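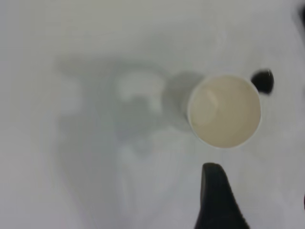
Progress report to Gremico: grasp planning software

Prepared by Nabila Ngau, 3/3/25

Work since the last report

The main job this period was the move from the old rim detector to the new one. The old version looked for a bright ring and fitted a circle to it. It did fine on colored tables but lost the rim of a white paper cup on a pale tabletop, where there is little contrast to work with. It also took the arm's own shadow for an edge when the wrist camera was straight over the cup.

The new detector, part of Brarnora, was trained on 1,818 wrist camera images. We dropped the ones with bad exposure and kept 1,689. Afiq Lumenta wrote the shadow masking step, which uses the joint positions and the lamp position to work out where the shadow should fall. It is still off when more than one light is on.

Closing the gripper

The planner now waits for both fingertips to be on opposite sides of the rim before it sends the close command. Before this change it closed on the planned pose alone, and a small error in the wrist angle was enough to tip an empty cup. Closing force is capped in software, and the cap can be changed in the settings file without a rebuild.

Results

In the January test set the old detector led to a completed pick in 67 of 70 trials on the blue mat. We have not yet run the full set on the pale table with the new one, so there is no matching figure in this report. The short runs so far were for debugging and should not be read as results.

Logging and tools

All trials are now stored in Filevero, with the planner version attached to each one. Replay works for the camera stream and the joint data — force data still has to be lined up by hand.

Open items

The time from image to plan is longer than we want. Most of it is spent in the masking step, and Afiq is moving that to the graphics card.

The Govindasamy test bench needs its camera calibration redone before we can compare the two sites.

Spending on software is within the approved budget. We are not asking for any change to the schedule.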